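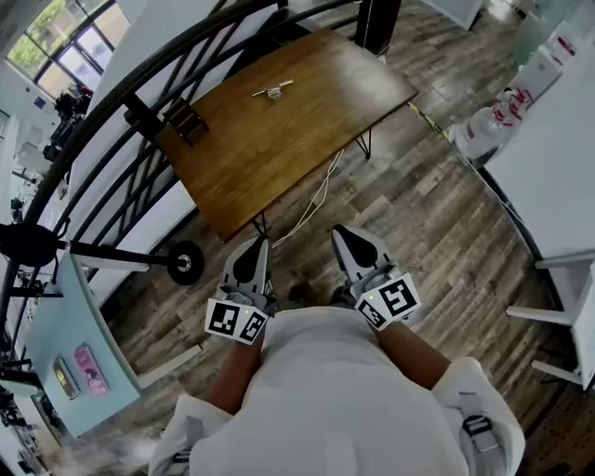 I finally did something about my landing! For two years the spot by the railing was where mail and odd socks went to die, and then Janka Rusnák let me have her old table with the hairpin legs (thank you, Janka). It's wood, a nice warm brown with lots of grain, and it gets the light from the big windows all afternoon.

My one rule is that hardly anything lives on top. Keys go downstairs, mail goes in the drawer by the door, and whatever I carry up goes back down at bedtime -- well, most nights. The white cables underneath are still my weak point. They just hang there, and with legs that thin you see every inch. Ludmila Vrabec swears by sticky clips along the underside, so I'm trying those next. If you have a better trick, write in and I'll share it in the June issue.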